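The Year I Learned to Do Laundry

I was well into my forties before I read a care label. My mother did the wash, then a string of coin laundries did it in the sense that I shoved everything in one drum and left to get a sandwich. So when my editor asked for a piece on how people wash their clothes now, I said yes mostly out of guilt.

My own machine is a secondhand Droka that cost me 300 dollars and sounds like a truck backing over a gate. It has eleven settings. I had used one. I'm told this is pretty normal, and every person I talked to for this story admitted (after a little poking) that they had one favorite button and no idea what the rest were for.

I started in Oltcombe, where there's a laundromat called Huet on the main street, open since before I was born. It's a great place! Long benches, a radio stuck on the oldies station, a wall of lost socks pinned up like butterflies. I spent most of November going in and out of there with a notebook and a bag of my own shirts, and I got more advice in those weeks than I'd had in my whole life.

The first thing everyone wanted to talk about was soap. How much, what kind, before the clothes or after. I had always filled the cap to the brim, figured more was cleaner, and then wondered why my towels felt like cardboard.

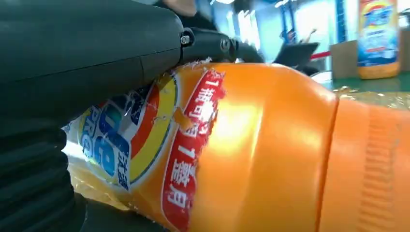
Sylvain Leclerc told me he'd quit measuring by the cap years ago and now goes by a tablespoon he keeps on a string by the dryer. Two for a full load, one for a small one, and if the rinse water still looks cloudy he runs it again with nothing in it. His towels, I have to say, were lovely. He let me hold one.

I tried the tablespoon thing at home and felt silly, and then I felt my towels and stopped feeling silly. It took three washes. My black jeans lost that chalky line along the seams, too, which I had always put down to age.

Then there's water temperature, and here people get heated (sorry). The folks over in Trodgate swear by cold for everything, sheets included. In Oltcombe they think that's nuts. One woman folding pillowcases told me her sister moved to Trodgate and "went cold" within the year, and she said it the way you'd talk about somebody joining a cult. I've landed in the middle - cold for clothes, hot for towels and sheets, and a separate bag for anything I'd be sad to ruin.

That bag has two sweaters in it. They've been there since before Thanksgiving. I keep meaning to wash them by hand in the sink, and I keep wearing a third sweater instead, the green one with the hole at the elbow.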